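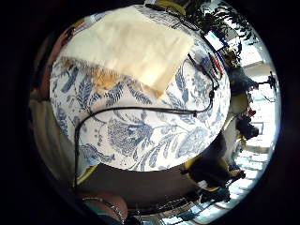
One resident's objection, sent in January: fining people for dropped chewing gum is pointless if the council never cleans up the old gum. Start with that and let it stand. The byelaw and the cleaning budget were approved separately.

Slide 2. Cirkgate pilot. 11 streets surveyed before the fines began. 383 gum deposits logged on the Rismont end of the high street, 141 at the next survey. Say clearly that the surveys used the same grid but different staff.
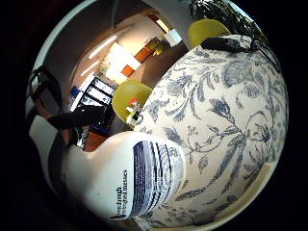

White bottle beside a vessel with blue leaf pattern

Slide 3. Method. Kerkon supplied the steam unit, Neves the crew. Hot water only on the older paving. Jointing sand is lost if the lance is held too low. Pause for questions on cost.
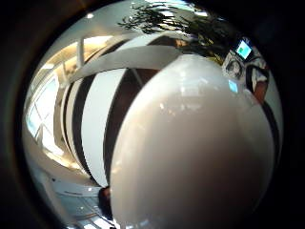
Glossy white curved surface, striped structure behind

Slide 4. Enforcement. Wardens must see the gum dropped. Two penalty notices cancelled on appeal, both for a wrong location code. New code list goes out with the next rota.

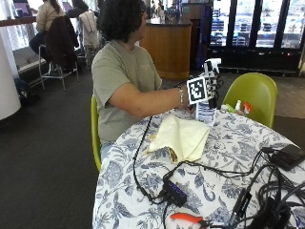

Spot treatment is the cheaper option for benches and bus shelters. The crew loosens each deposit by hand and scrapes it off. A trigger bottle like the white one gripped on the table is enough for a bench. Pavements still need the lance. Then go to the depot map.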